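Ticket 578 – Right hand does not release at end of pillow placement
Product: Stesterer two-arm platform, hand firmware branch Skidden
Site: Flistov test apartment, bedroom
Component: hand control / grasp supervisor
Severity: 2 (operator safety, no injury)
Status: Resolved, monitoring
Opened: 2nd March

Summary

During the bed-making routine the right hand holds its grip on the pillow after the release command has been issued and acknowledged. The arm then starts its retract move with the fabric still in the fingers. The left hand behaves normally. On the third occurrence an operator reached in to free the cloth and the right arm moved while her hand was inside the work area. She was not touched. The routine has been locked out at Flistov until this ticket is closed.

Steps to reproduce

Start the bed-making routine from the pillow stage. Let the right hand take the top corner. Allow the pull and square-up to finish. Wait for the release command in the task log.

Expected: fingers open, hand state goes to OPEN, arm retracts.

Observed: hand state goes to OPEN in the task log, fingers stay closed, arm retracts and drags the pillow until the force limit trips.

The fault appeared in 19 of 22 runs with the large white pillow. It has not been reproduced with a folded towel or with the hand empty.

First checks

Power cycle of the right hand: no change. Finger calibration repeated: passes. Wrist connector reseated and cable checked for strain through the full reach: no dropouts on the bus. Motor temperatures normal throughout. Force limit on the arm trips at the configured value, so that part of the safety chain is working as designed.

Swapping the left and right hand controllers did not move the fault to the left side. That points away from the controller board and toward something in the right-side configuration or in the task itself.

The grip phase was then run at reduced speed, with the task log and the raw finger encoder values recorded side by side. The right hand pinches the cloth near the top corner and bunches it up while the left stays open below the pillow's lower edge. 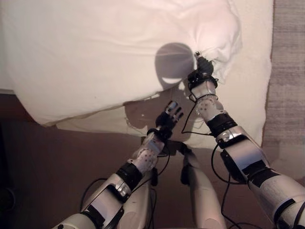 Maeve Lynch: Please check where the task log gets OPEN from before you spend more time on the hardware. In the January release of Skidden the supervisor reports the commanded state if the encoder reading is older than the timeout. If the right hand is flooding the bus with current-limit warnings during the pinch, the encoder frames will be late and you will see OPEN whatever the fingers are doing. I would also like to know why the arm was live when someone put a hand in.

Follow-up

Confirmed on the first point. With the raw values next to the task log, the encoders show the fingers closed for the whole retract move. The log entry is an echo of the command. Encoder frames from the right hand arrive late as soon as the pinch current reaches its limit, and the warnings take up the bus time.

The release command itself is also lost. It is queued behind the warnings and discarded as stale. The acknowledgment comes from the supervisor – not from the hand – which is why the task carries on to the retract step.

The right-side pinch current had been raised in the site configuration so the hand would stop slipping off heavier bedding. The left side was left at the default. This explains why swapping the controllers made no difference: the setting is loaded per side at startup.

On the second point: the operator pressed pause on the tablet. Pause holds the task but leaves the arm drives enabled, and the force limit recovery moved the arm a short distance to unload the joint. The emergency stop was within reach and was not used. The site instructions did not say which of the two to use when clearing trapped fabric.

Changes made

1. Right-side pinch current returned to default.
2. Current-limit warnings from the hand are now sent once per event.
3. Supervisor reports UNKNOWN when encoder data is older than the timeout. Retract is blocked on UNKNOWN.
4. Force limit recovery disabled while the task is paused.
5. Site instructions updated: emergency stop before reaching in, every time.

Verification

Bed-making routine run 22 times with the same pillow. Release completed on every run, and encoder state matched the log. Late frames were then forced by unloading the bus driver for the duration of the pinch. State went to UNKNOWN and the arm stayed where it was.

Slipping on heavier bedding is back with the default current and is tracked separately under the Strand fingertip work. Lockout removed at Flistov. Ticket stays in monitoring until the next firmware release.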